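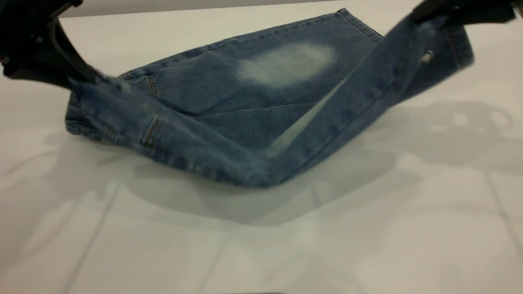 2 min read

Galleck Street Clothing Exchange — minutes, November 13, 2018

Chair: Aisling Ó Riain. September minutes approved with one change: the rent rise was "announced," and was never "agreed."

Pricing. Galleck proposed a flat $2 for all denim. The chair asked what this was based on. Galleck said other exchanges do it. Which ones was left open.

Vololance app. The sales rep claims it will bring in 100 new members by spring. Ó Flaithearta noted that the last app promised much the same and we are at 91, down on last year. A free trial was suggested. The chair wants the cancellation terms in writing first. No vote.

Bavevgate hall. Quote is $70 an evening, heating extra. Several people doubted the heating — it failed twice last winter. Ó Flaithearta to visit and report back.

Repairs table. Said to be popular. No figures offered. Continues for now.

Any other business: the sign. Deferred again.

Recent items
September minutes
Bavevgate hall: your comments
What we can and can't take
Members' price list (draft)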